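Kitchen mixer tap drips for ages after I turn it off, and now the isolating valve won't budge either

Posted by Garkholm in Plumbing, Taps and Valves

Hello all, and thank you in advance for any help, because I've read so many old threads on here this week that I've gone a bit cross-eyed. We moved into our house in November and the kitchen came with a single lever mixer tap, quite a tall one with a swan neck. It has always dribbled a little after being shut off, which I put down to water left in the spout, but lately it carries on dripping until I go back and waggle the lever. I put a measuring jug under it overnight and in the morning there were 135 ml in it.

I understand from reading here that it's probably the cartridge, and I'm quite happy to have a go at changing it. My trouble is the isolating valve on the hot side under the sink. It's the little sort with a screwdriver slot, and it will not turn at all. The cold one is fine. I've already chewed the slot up a bit by trying too hard, and I don't want to be the person who snaps it off at teatime with the children wanting their pasta.

So, can I change the cartridge without using that valve? Should I be replacing the valve while I'm at it? And how do I know which cartridge to buy when there's no maker's name anywhere on the tap? The local chap quoted me £49 just to come and look, and I'd sooner put that towards the parts if it's a job I can manage.

Bornovach
Posted in reply

Welcome, and well done for stopping before the slot gave up completely, as I've gone past that point myself more than once!

Yes, you can change the cartridge without the isolating valve. Turn off the water at the main stopcock (often under the kitchen sink, or just inside where the pipe comes into the house) and open the cold tap downstairs until it stops running. What you do about the hot depends on what heats it. If you have a combi boiler, the stopcock shuts off the hot as well, so open the hot tap too and let it run down. If you have a hot water cylinder fed by a tank in the loft, the hot will keep coming until that tank's feed to the cylinder is shut, and there's normally a red-handled gate valve on that pipe in the airing cupboard. Be gentle with it, as they seize up too.

Then put the plug in the sink (please do, those little grub screws go straight down the waste), prise off the red and blue button on the lever, undo the grub screw behind it and lift the lever away. Under that is a dome-shaped cover which unscrews by hand, or with a cloth round it if it's stiff, and under that a big nut holding the cartridge in. Take a picture of how it all sits before you lift anything out.

As for the size, don't order anything until you have the old one in your hand. Measure across the body, then look at the bottom and see how the lugs and holes are arranged, and match all of that as well as the height. Most plumbers' merchants will happily match it over the counter if you take it in.
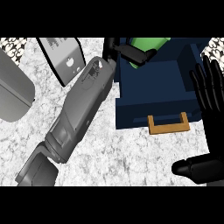 When the new one goes in, wipe out the seat first with a damp cloth, as any bit of grit under the seals will have you dripping again by supper. The nut wants to be firm but no tighter than that. If the lever feels stiff afterwards, ease it back a touch and try again.

I would change the isolating valve on the same day, given that the water will be off anyway. Fifteen millimetre pipe is the usual size under a sink but do check yours. I'd pay a little more for a full bore one with a proper lever handle, which you can turn without hunting for a screwdriver. Once it's in, turn it off and on 2 times a year and it shouldn't seize on you.

Bangera
Posted in reply

just squirt some penetrating oil on the valve and leave it overnight, worked on mine. tap could be the washer

Sallier
Posted in reply

Just to add to the above, a single lever mixer won't have a washer of the old sort, so Bornovach is right about the cartridge. I'd go easy with the oil as well. If the valve does free itself after years of sitting still, it quite often starts to weep round the screw, so keep a bowl under it for a day or so and have a new valve in the cupboard ready. Mine was a 16 year old one and it wept from the moment I moved it.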